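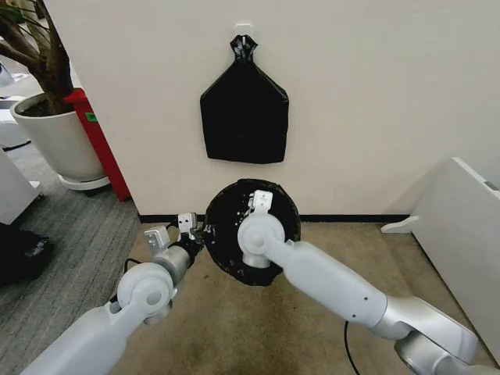 Dorothy Fairclough writes that a bag on an adhesive hook will come down within a week, that hers did so twice, and that I ought to have drilled the wall. She is commenting on my April post on waste bags without a bin. Her objection is a fair one and the April post did not answer it, so I have set down the full arrangement below, with the weights.

The hook is a small white Kiltow, the adhesive sort, on a painted white wall. The bag is black plastic, gathered and twisted at the neck, and it hangs by the neck. I do not drill this wall. It is rented, and the agreement is specific about holes.

## What the hook is rated for

The packet says 1000 g. It does not say on what surface, for how long, or in which direction. I assume smooth tile and a load hanging straight down close to the wall, as that is what the drawing on the back shows. Emulsion paint is a poorer surface than tile. The adhesive may hold the paint perfectly well while the paint lets go of the plaster, and the packet can't be blamed for that.

I therefore work to a lower limit of my own. After some trial with a kitchen scale I settled on 622 g for the bag and everything in it. That figure looks oddly exact. It is the weight of the heaviest bag that had hung for a month on the previous hook without any movement I could measure, and I saw no merit in rounding it up.

A typical bag of dry household waste from this side of the room (packaging, dead leaves, paper, fluff from the carpet) comes to 511 g at the point where I would want to change it anyway. The margin is adequate. Wet waste is a different matter and goes in the kitchen bin, which stands on the floor where heavy things belong.

## Fixing the hook

1. Wipe the wall with a cloth dampened with surgical spirit. Do not use washing-up liquid or spray polish, both of which leave a film.
2. Leave it until it is fully dry. I give it ten minutes.
3. Mark the position in pencil. Go high enough that a hanging bag clears the top of the skirting board.
4. Peel the backing and press the hook on for a full minute with the thumb, working from the middle outwards.
5. Hang nothing on it for 22 hours.

Step five is where I suspect Dorothy's hooks failed. She mentions hanging the bag "straight away, to see". The Kiltow leaflet asks for a day. I arrived at 22 hours by fixing hooks after supper and loading them late the following afternoon, and none of those has shifted.

The same applies to moving a hook. Once peeled off, the pad is finished. Pressing it back gives something which feels secure and will drop in the night.

## Hanging by the neck

There are two ways to hang a bag from a single hook. The first is to keep the mouth open by looping one side of the rim over the hook. It is convenient for dropping things in, but the load sits forward of the wall and pulls the top of the pad outwards. Adhesive pads resist sliding far better than they resist peeling.

The second is to gather the neck, twist it, and hang it from the twist. The load then lies flat against the wall and the pull is nearly all downwards. The cost is that the bag is shut and has to be taken off the hook each time something goes in. In a kitchen that would be intolerable. In a sitting room, where I might add to it once in a day, I have stopped noticing.

Twist in one direction only, and give it enough turns that the neck forms a firm cord. A loose neck fans out and creeps off the end of the hook. I tried tying it in a knot as well. Undoing a knot in thin plastic is a tedious business and usually ends in a tear.

## The bags

Skikora, black, the medium size, from the hardware shop. They have a straight seam across the bottom. Bags with a star seal at the bottom gather to a point when hung and waste the lower part of the volume.

I tried Ferkeck bags for part of April. They are thicker and I expected them to be better. The twist would not hold, as the plastic is stiff enough to spring back, and I had to add a rubber band to each one. They would suit a proper bin with a rim.

Opening a new bag is best done before it goes anywhere near the hook:

- Rub the closed end between finger and thumb until the two layers part.
- Pull the mouth open with a hand on each side.
- Swing it once to let air in.
- Press most of the air out again before twisting, or it hangs like a balloon and knocks against the wall.

Shake it open over the carpet if you must, though black plastic shows every fleck of dust and so, for different reasons, does beige. I vacuum afterwards.

## The plant

Chrysanthi Margaritis asked under the same post whether the big plant in the white planter is the reason for having a bag at that end of the room at all. Partly. It sheds. I used to carry the leaves through to the kitchen in my hand and lose one or two on the way. The rest is packaging, as that is where I tend to open parcels.

She also asked about smell. Dry leaves have none to speak of. Damp compost does, so when I repot, the old compost goes out the same day in a separate bag. It would exceed the weight limit in any case.

## Checks

Once a month I put a pencil dot on the wall at the lower edge of the pad. If the pad has moved below the dot, the hook is replaced. The first hook, a Kaimal with a transparent pad, crept two millimetres in its first fortnight and I took it down before it could fall. The Kiltow has stayed on its dot so far.

To remove a hook, pull the tab slowly, straight down and parallel to the wall. Pulling it towards you takes the paint. If the tab snaps, warm the pad with a hairdryer on the low setting for a minute and work a length of dental floss behind it in a sawing motion. The residue rolls off under a fingertip.

Dorothy, if you want to try a third time, weigh the bag when it is full and tell me the figure, and also what sort of paint you have. Mine is ordinary matt emulsion. I would expect silk to do slightly better, but I have no silk wall to test it on.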